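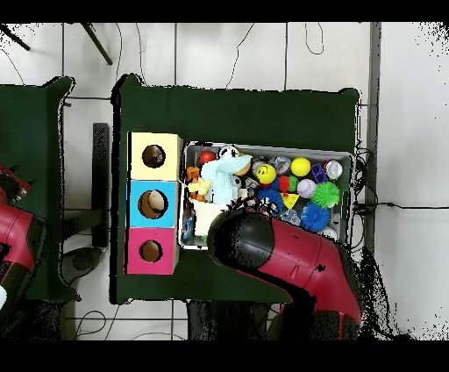
*Lot 2: tray of toys, with three boxes.*

The Demden saleroom required a condition report for every lot, and Melati Setiawan wrote them. The form had a field for description, a field for defects and a field for estimate. Descriptions were limited to 700 characters. Defects had no limit.

She did the furniture first. The Rahman house in Nistthorpe had been cleared on a Friday, and the contents had come in without an inventory. The wardrobe had worm in the back left foot, inactive. The dining chairs had been reglued with the wrong adhesive. The long-case clock was running.

It should not have been. Its weights were packed separately, in a crate that was still nailed shut. She opened the trunk door and found the two hooks bare and the pendulum swinging. She checked the movement for a spring conversion and found none. She timed it against her watch for an hour. It lost nothing.

Under defects she wrote: *Weights not fitted. Clock going.*

The office ran its catalog on a program called Litero, which rejected the entry. Litero compared each report with past ones and flagged any that did not agree with themselves. It suggested "not going." She overrode it. It asked for a supervisor's code, and she was the supervisor, so she entered that too.

The estimate was harder. A clock of that type, by a country maker, with a replaced hood, would bring 3000 on a good day. She had no figure for one that ran on nothing. She looked through the old catalogs on the shelf by the radiator and found one entry of use, from a September sale before her time. *Long-case clock, Nistthorpe. Going. Weights lacking.* The hammer price had been left blank. The buyer was given as Rahman.

She compared the dial signatures with a magnifier. They matched, including a scratch through the second letter.

At five she stopped the pendulum with one finger, which was normal procedure before a lot was moved. The hands stopped. So did her watch, the wall clock and the fan in the radiator cabinet. The traffic outside went quiet. She kept her finger where it was for a while and considered the form.

Then she let go and gave the bob a small push to the left. A truck went by. Her watch said one minute past five.

She deleted the estimate and typed *Refer to department.* Under defects she added a second line: *Do not stop.* Litero accepted it without comment. She printed the label, tied it to the trunk key, and went on to the toys, which were in fair condition for their age.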